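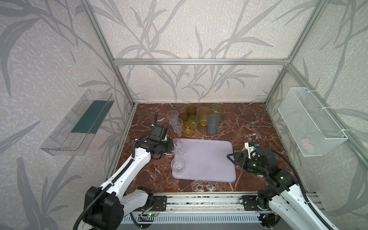

Do you like a well-set table? Kettunen is looking for two people to help with cups and trays at our Vesotville tasting room this October! You'll set out clear and tinted cups, load trays, and keep things moving when it gets busy (we own 234 cups, so it does). Shifts start at 10 in the morning. No experience needed — we'll show you everything. Write a few lines about yourself to Impi Aaltonen or stop by and ask for Reijo.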